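Play food sorted and ready as Gondosden's tidy-up table gets set to roll

16 September 2020

Strawberries, peppers, cherries and a good many pink odds and ends are on their way back to the families of Gondosden, and we could not be happier to report it. Bedance, the toy-lending program that went quiet in March, will start sending out its play food again this month from Rowlands, and the new season comes with a change to the way everything gets sorted, packed and put away.

For anyone new to town, Bedance lends out toys by the basket. You borrow a basket, you keep it for a fortnight, you bring it back and swap it for another. Play food has always been the favourite, well ahead of the train tracks and the dress-ups, and the whole collection now comes to 433 pieces after a bumper lot of donations over winter. That is a lot of fruit and veg to keep track of! Anyone who has opened a borrowed basket and found half a sandwich and a dinosaur will be glad to hear it has all been gone through.

The new system is called the tidy-up table, and it is as simple as it sounds. Everything that comes back is tipped out, looked over, wiped and put into its basket by kind, with a soft cloth kept handy at the back. The first trial baskets were put together at Rowlands on a lovely big wooden tabletop, the strawberries going in with their leafy tops on show, and there's even a bit of greenery in a white pot to keep things cheerful.

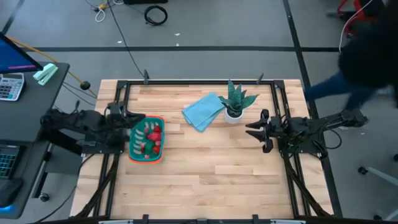 One reader has already written in to ask whether the fruit will still come mixed, as her twins like making fruit salad and would be heartbroken by a basket with only one thing in it. She adds that the old baskets were "a bit of a lucky dip, and that was half the fun", and wonders if families could ask for a mix when they book.

They can. The booking sheet has a line for it, and Bedance says mixed baskets will go out alongside the sorted ones for as long as people want them. There are also plans for a "surprise me" box to tick, which we suspect will be the most popular line on the sheet.

What the sorting does do is make it much easier to spot what has gone missing. In the old days a basket would come back with a strawberry short and no one would notice until the next family unpacked it. Now each kind gets laid out before it goes in, and anything chipped, chewed or plain mysterious is put to one side for a second look. Small things are the real trick. A cherry with its little stem is easy to miss on a big table, and the pink balls roll, as pink balls will. Anyone who has chased one under a couch will know the feeling.

The baskets are worth a mention too. They are a bright teal with an orange rim, with slots along the sides, and they are a huge step up from the cardboard boxes that did the job before. You can see in from the side, you can give them a rinse under the tap, and they are very hard to lose in a messy lounge room.

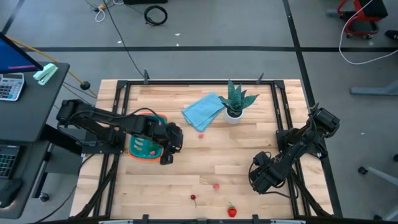
Borrowing this season

Bookings are open now, and roughly 67 families have already put their names down. Each family can have 2 baskets at a time, up from one last season, and there is no charge for the first fortnight. After that it's 5 dollars a basket, which goes straight back into replacing worn-out pieces.

Pick-up is from the side door at Rowlands. Bring a bag or a box if you're walking, as a full basket is awkward under one arm, especially with a toddler on the other. Returns go to the same door. Please don't leave baskets out the front overnight, even if you have always done it that way.

Toys should come back wiped down and dry. A damp cloth and a bit of dish soap is plenty. The dishwasher is not, and the collection has a few sad, faded carrots to show for it.

Families in Isside have been asking whether they can join in, and the answer is yes, for the first time. There will be a shared drop-off on the Isside side of the bridge, with the address going out to everyone on the list once it has been settled. If you live out that way and want a basket before then, you are very welcome to pick up from Rowlands in the meantime.

A few favourites to look out for

The peppers are the stars of the new lot. There are big red ones with curly green stems, a big glossy green one, and little red ones that look as though they came off the same plant a month too early. Smaller kids go straight for the big ones, and there's a lot of good play in lining them up by size. Also in the mix are some pink brain-shaped pieces, which are not from any garden we know of but have a following all of their own. Ask for them by name if your household is going through a mad scientist stage.
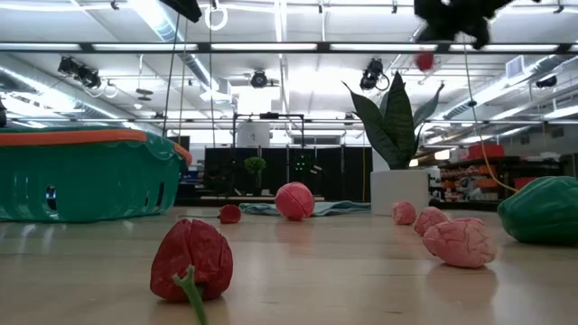 Peppers large and small, and some of the brain-shaped favourites, at Rowlands.

Donations of play food are still welcome, so long as the pieces are clean and bigger than a ten-cent coin. Wooden, plastic and felt are all fine. Eggs are badly needed, and so is anything that could pass for bread. Leave donations at the side door during pick-up hours with a note saying what's in the bag.

Booking sheets are at the Rowlands side door and at the front counter of the Gondosden library.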